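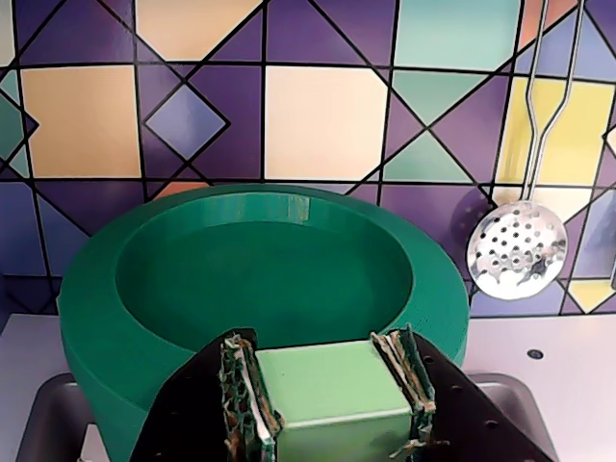 # Signed but not ratified: is the Fallard–Addale port agreement in force?

**Hamisi Kashindye**

I am putting together a background note on the port access agreement between Fallard and Addale and I'm stuck on its status. Both foreign ministers signed it in October. The Addale parliament has approved it. The Fallard assembly has not voted, and the opposition says it won't allow a vote before the election.

However, Addale patrol boats are already refueling at the Firoline terminal, and the fee schedule (3364 per call, in Fallard currency) is being charged. The Fallard government says this is "fully consistent with the agreement." The opposition says there is no agreement.

1. Can a treaty be applied before one side has ratified it?
2. If the assembly votes no, are the port calls made so far illegal?
3. Does it matter that the text hasn't been registered with the UN?

I have the English text, which runs to 104 pages with annexes. I've read the main body but not all of the annexes. 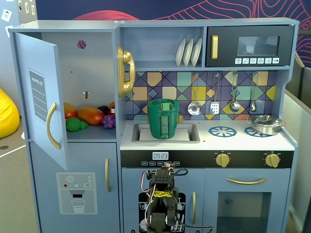
I should add that there is an older refueling arrangement from 2000, an exchange of letters. I don't know if it is still valid.

---

**Mwanahawa Mbwambo**

Look for a provisional application clause. It is usually in the final provisions, next to entry into force, but it can also sit in an annex or a separate protocol signed the same day. Typical wording is "pending its entry into force, the Parties shall apply this Agreement provisionally from the date of signature." Sometimes it covers only certain articles.

On your first point: yes, if the clause is there or the parties agreed to it some other way. Article 25 of the Vienna Convention on the Law of Treaties covers this. Check that both states are parties to the Convention. If they aren't, the customary rules get you to much the same place.

On the second, you have two separate problems.

*International level.* A no vote does not by itself end provisional application. Under Article 25(2) it ends when one state notifies the other that it doesn't intend to become a party, unless the treaty provides otherwise or the states have agreed otherwise. Port calls made before that notice would normally stand.

*Domestic level.* Whether the Fallard government had the power to apply the text without the assembly depends on the Fallard constitution. Some constitutions allow it, some limit it to matters the executive can already regulate, and some don't mention it. A government can be in order internationally and still lose in its own courts. I would keep these in separate paragraphs of your note, as the two camps you quote are probably arguing about different levels.

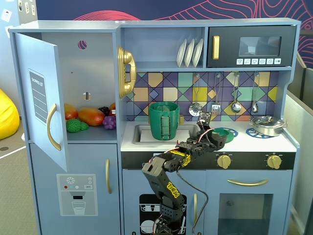

If there is no provisional clause anywhere, go to the 2000 letters. Check for an expiry date, a renewal mechanism, and whether the new agreement says it replaces them. Replacement normally takes effect when the new treaty enters into force – so the letters may still be the legal basis for the refueling. They would not explain the new fee schedule, though.

Registration under Article 102 of the UN Charter doesn't decide validity. An unregistered treaty can't be invoked before UN organs, including the ICJ, but it still binds the parties. Treaties are normally registered after entry into force anyway.

---

**Halliday**

Not ratified = not binding. Signing is just a photo op. The opposition is right.

---

**Mwanahawa Mbwambo**

That is too broad. Some treaties bind on signature alone if they say so. Where ratification is required, Article 18 still obliges a signatory not to defeat the object and purpose of the treaty until it makes clear it won't become a party.

---

**Hamisi Kashindye**

Found it in Annex D, paragraph 6: provisional application of the refueling and fee articles only, "to the extent permitted by the law of each Party." The berthing articles are not covered. The 2000 letters have no expiry date. I'll check the constitution next.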